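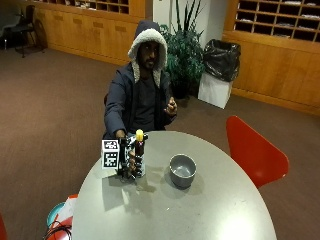 A bearded man in a hooded jacket at a round gray table, behind a black mechanical hand that holds a bottle with a yellow cap.

Why I do not trust a scale that is never wrong

I have worked with industrial weighing for many years, first as a service technician and now in the office of a company which buys bulk grain. In this time I have read many brochures for truck scales, hopper scales and belt scales. In almost all of them the first number is the accuracy. I want to argue that this number is given too much honor, and that buyers like us are guilty of this at least as much as the sellers.

Let me begin with our site in Fomano. We have there a truck scale on a concrete foundation, and in the high season up to 700 trucks pass over it in one month. The scale was sold to us with a very good accuracy and I have no complaint about this. On the day of the calibration, with test weights and clean plates, it showed what it promised. But a scale lives its life on the other days. In autumn the mud from the fields goes under the deck and becomes hard like stone. The deck touches it, a small part of the load goes into the mud, and the load cell does not feel this part. The display is calm. It shows a number with the same confidence as in the brochure.

One October we compared our tickets with the tickets of a customer in Vukel, who has his own scale. The difference was 82 kilograms on one load, then almost nothing on the next one, then again a difference. We argued with the customer by telephone for two weeks. Each side said that its scale had a valid certificate, and each side was right about that. At the end our technician put a steel bar under the deck and pulled out a piece of dry mud as long as my arm. The cost of the repair was one hour and one bucket. The cost of the argument I prefer not to calculate.

From this I learned to ask a different question. I do not ask the seller first how accurate the scale is. I ask how I will know when it is not accurate any more. Many sellers do not like this question. They answer that the load cells are sealed, that the electronics check themselves, that an alarm will come. These are good things, but an alarm comes when a cable is cut or a cell is dead. It does not come when there is mud.

For our second site we bought a Negi terminal, and I will say something good about it, although the accuracy on paper is a little less than its competitor had. The terminal keeps the zero value of each morning in a list. When the empty scale begins to drift, you can see it in this list before any customer sees it on his ticket. The list is ugly and the letters are too small for my eyes. I still look at it every day at six in the morning, with my coffee, and it has been more useful to me than any certificate on the wall.

Some colleagues do not agree with me. Their opinion is that accuracy must come first, because you can keep a good scale good but you can never make a bad scale good. I accept the second half of this. It would be foolish to buy a poor scale and then check it every morning with great love. But between two scales which both satisfy the law, the small difference in the brochure disappears with the first rain. The difference in how you can clean it, reach it and check it stays for the whole life of the scale.

There is also the matter of money. A visit with the test truck costs us 790 per day, and so everyone in the office wants to have it once in a year and forget it. I understand this. But there are checks which need no test truck. Take one loaded truck and weigh it at both ends of the deck and in the middle. Write down the three numbers. If they do not agree, you have a problem at one corner. Our drivers complained at first, and now they do it without being asked when the line is short.

I was visiting last spring the yard of Javlow, a scrap dealer with a scale much older than ours. The deck was bent a little and the paint was gone. But beside the window of the weigh house hung a notebook on a string, and in it were 7 years of morning zeros, written by hand, with remarks such as "snow" and "washed" and "rat in the box, removed." I would sell my grain over this scale without fear.

When you next compare two offers, please put the accuracy page to the side for one moment. Look for the drawing which shows how a person gets under the deck. See if there is room for a hose and for a man of normal size. In two of the last offers I received there was no such drawing at all, and when I asked for it, one seller needed a month to send it.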